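To: readers-list
From: Wojciech Tokarz
Subject: Re: Guest author slots and the reissue of Senatville

On the 4 a.m. message from Gunvor Forsberg:

> Two things. First, I have the reissue of Senatville in front of me and
> the chapter breaks do not match my old copy. Mine has 439 pages and the
> new one is shorter, with the letters from the aunt moved to the back.
> Does anyone know if the text has been cut or only reset?
>
> Second, is the guest author slot for December still open? Cathal
> mentioned Dayana Bedoya, who writes the Krajewska mysteries and used to
> write sea stories under another name.

Gunvor,

Taking these in order.

1. The reissue

The text has been reset and lightly cut. I compared the two editions over the last fortnight, chapter by chapter, with the old one as the base. The smaller page count is mostly down to the type, with more lines to the page and narrower margins. The actual cuts are in chapter 8, where the second dinner loses its opening, and in the epilogue, which drops the paragraph on the sale of the mill.

The letters have been moved without being altered, apart from the spelling of the brother's name. It is now Anselm throughout. In the old edition it is Anselm in the letters and Ansel elsewhere, and Sem Verstraete argued on this list that the difference was deliberate. The new editor plainly took it for a slip. There is no note on the text, so we have no reasons to go on.

Anyone quoting page numbers in the discussion should say which edition they mean. Chapter and first words of the paragraph would be better still.
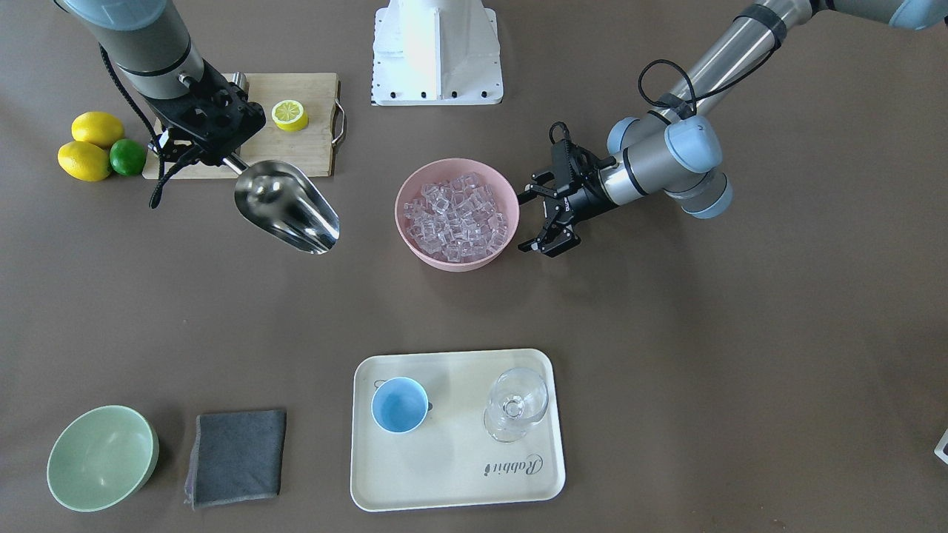
2. Guest author slot

Still open as of this morning. Dayana Bedoya has been asked and has agreed in principle. She would prefer to take written questions first and reply to them in one long post, with follow-ups over the next few days. I see no objection. The live format we used for the Sturnmont author produced a lot of crossed replies, and the archive of it is hard to read.

Questions should come to me off-list, one per message, with the title of the book in the subject line. Please mark anything that gives away the ending of the third Krajewska book. Questions on her sea stories are welcome — she has no wish to keep the two names apart.

3. Reading order

Cathal Cronin asks whether the Krajewska books need to be read in sequence. The first two can be swapped. The third depends on both, and the fourth, Testbridge, opens on the evening the third ends. A reader with time for only one should take the second, where the inspector is given the case from the start and the earlier business is covered in a page.

I would add that the short story in the back of the paperback of Testbridge is set before the first book and contradicts it on the date of the fire. That might make a fair question for the author.

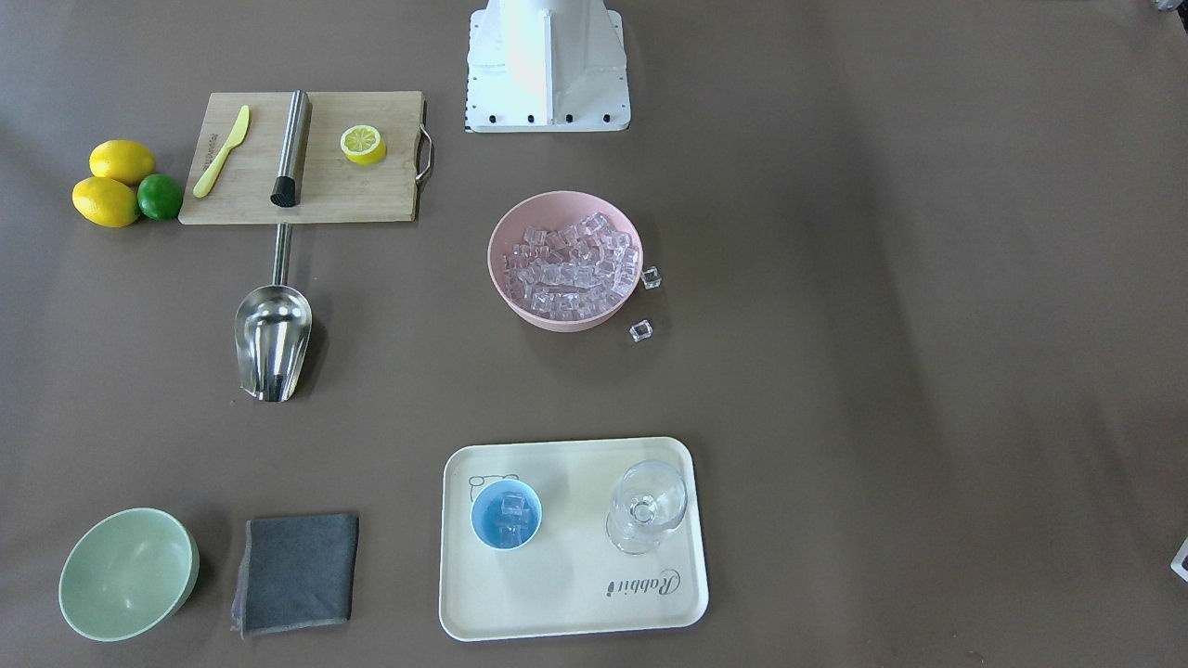 Cutting board with yellow knife and muddler.

4. Archive

The old archive now holds 3165 messages and the search covers all of them, subject lines and body text. Attachments are not searched. Threads that changed subject partway through are filed under the first subject, so the long exchange on unreliable narrators is still under "Spare copy, free for postage".

Gunvor, if you can send me the printing line from your old copy I will check whether it is the first printing or the corrected one. Mine is the corrected one, and the dinner scene may differ.

Wojciech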